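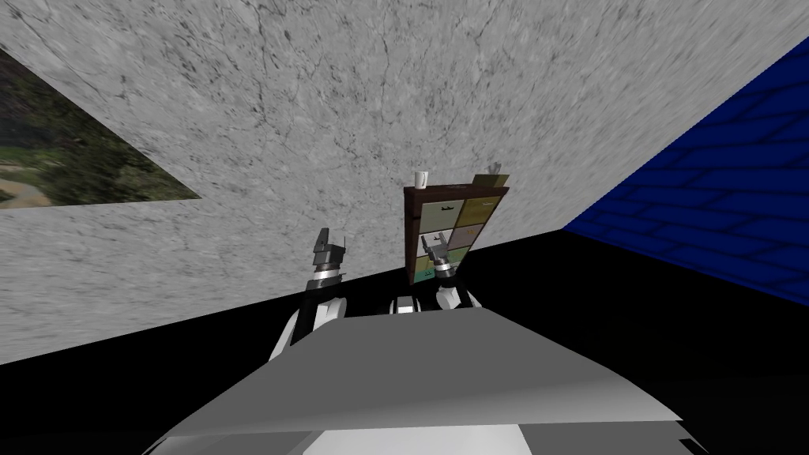 Gripper Trials Should Begin with the Drawer

Opinion, by Imke Stüber
2023-09-21

Institutions that buy robot arms still tend to choose the gripper last. The arm is compared on reach and payload, the controller on price, and the gripper is taken from whatever the supplier has in stock. I believe this order is wrong, and our own trials at Derside have made me more certain of it.

In August we compared 4 grippers in simulation, using a two-armed robot and a small wooden cabinet with six drawers. A drawer is a modest test, but a demanding one. The fingers must fit around a small handle, the wrist must come in at a usable angle, and the second arm must stay clear. We ran 2,000 attempts with each gripper. The short two-fingered design did best overall, and the most costly model came third.

My colleague Bastian Albers objects that simulated contact flatters short fingers, and that friction on a real handle is a different matter. He is right to raise it. His concern supports a second round on hardware – it does not support skipping the first.

The camera deserves the same care. A view from the robot's own body may be steeply tilted, and its own arms can hide the lower drawers. A comparison run only from a clean, fixed outside view says little about how a controller will cope with that.

Purchasing offices should therefore ask suppliers for results on a shared household task, with the camera position stated and failures reported in full. Ida Kramer has drafted wording for such a request, and it fits on 2 pages. I would like to see it attached to our next tender.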